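**Block set working group - minutes of the July meeting**

Bench room, Zinotby. Start 2:00 p.m. Circulated to members and to the Eritz office.

**1. Previous minutes**

Accepted with one correction. Under item 4, "oak board" should read "maple board." The oak sample was returned to Urkodetti and is no longer under consideration.

**2. Display board**

The maple board was reviewed on the pegboard bench. It is a three-plank glue-up with two straight seams, and the planks are of unequal width. The group discussed whether the unequal planks matter. The view of the meeting was that they do not affect use, but that the seams should run parallel to the long edge on every board, so that a user can line blocks up against them.

The surface is unpainted. Two finishes were proposed: hard wax oil and water-based matte varnish. Wax is easier to repair. Varnish is easier to wipe down between groups. No decision was taken. Urkodetti will be asked to finish one offcut each way, and the offcuts will be compared at the next meeting.

Small knots are to be accepted if they are sound and level with the surface. Open knots are to be rejected at delivery. This wording goes into the purchase specification.

**3. Arrangement of blocks**

The straight row used in the spring leaflet was compared with a curved line down the right side of the board. With the curve, the large area of bare wood to the left stays free for sorting, and the blocks can be picked up one at a time without knocking the next one over.

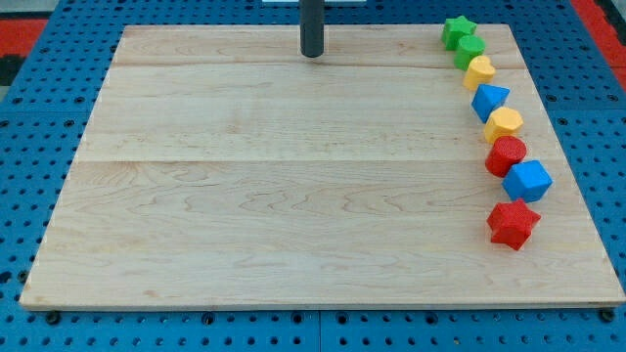
Minutes, Vol. 2, p. 611

Agreed to adopt the curved line as the standard layout, eight blocks to a line. The order starts at the far edge with the green star, followed by the green cylinder and then the yellow heart. Keeping the two green pieces next to each other was questioned. One member preferred that no color repeat side by side. Against this, it was noted that a matching pair with different outlines is useful for the "same color, other shape" task on card 2. The order stands.

Spacing is to be set by eye for now. A paper template was suggested and will be drawn up if the layout proves hard to repeat.

**4. Block surface**

The slight texture on the plastic was discussed. It gives a better grip than the polished samples from Watkins, but it may hold dust. The matte surface is to be kept. Cleaning instructions will call for a damp cloth and mild soap - no solvent.

Block height was raised again. The pieces in the set are to be of similar height so that they can be stored in a single-layer tray. The tolerance is still missing from the drawing and is to be added before the order goes out.

**5. Quantities**

First order to Watkins: 3000 blocks, mixed shapes, packed by shape and not by color. First order to Urkodetti: 200 boards. Any surplus blocks are to be held at Zinotby as replacements. Eritz has asked for delivery in two lots. Agreed, provided that each lot is complete in all shapes.

**6. Actions**

- Request finished offcuts, wax and varnish (Urkodetti)
- Add height tolerance to block drawing
- Add knot wording to board specification
- Replace the straight-row picture in the leaflet
- Confirm lot sizes with Eritz

**7. Other business**

Shelf labels in the bench room are out of date. To be reprinted with the new part numbers.

Meeting closed 3:25 p.m.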